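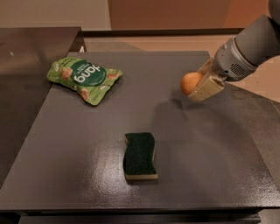
How does a newspaper get made?

Have you ever seen a newspaper lying on the kitchen table, or a stack of them by the till at the corner shop, and wondered how all those words got in there? It takes a whole building full of people, and most of them are rather busy, so let's follow one story along and see where it goes.

We'll pretend our story is for a paper called the Prostport Sondeo, and that it's about the old swimming pool on Darwish Road, which is going to close for the winter. Somebody rings the paper to say so. The person who picks up the phone is a reporter, and a reporter's job is to find out things and then (this is the important bit!) to check them. Is the pool really closing? Who decided? What do the swimmers think? So off goes the reporter with a notebook to ask lots of people lots of questions, and quite often the same question to different people, to see whether the answers match.

Back at the desk, the reporter types it all up. The main facts go at the top, in case a reader only has time for the first few lines before the bus comes. That opening bit is called the intro, and good reporters will fiddle with it for ages.

Next the story goes to an editor. Editors decide which stories go in the paper and how much room each one gets, and they ask awkward questions too, such as "How do we know this?" Then it goes to a sub-editor, who hunts for spelling mistakes, trims anything too long and usually writes the headline. Headlines are harder than they look. Try fitting a whole swimming pool into five words and you'll see what I mean!

After that, a designer fits the words and photographs together on a page, a bit like doing a jigsaw where you're allowed to change the size of the pieces. By 2 in the morning the pages are at the printing works in Drernix, where enormous rolls of paper go whizzing through the presses. Our paper prints 2,517 copies, and they come out folded and ready to be tied in bundles and loaded into vans while you're still fast asleep.

And what if the paper gets something wrong? It does happen, even to careful people. Then it should print a correction, a short note saying what the mistake was and what the right answer is. They're often tucked away on page 2, so have a look next time there's a newspaper in the house.

Words to know

Reporter: a person who finds out the news and writes it down.
Intro: the first lines of a story.
Sub-editor: a person who checks and tidies stories before they are printed.
Correction: a note that puts a mistake right.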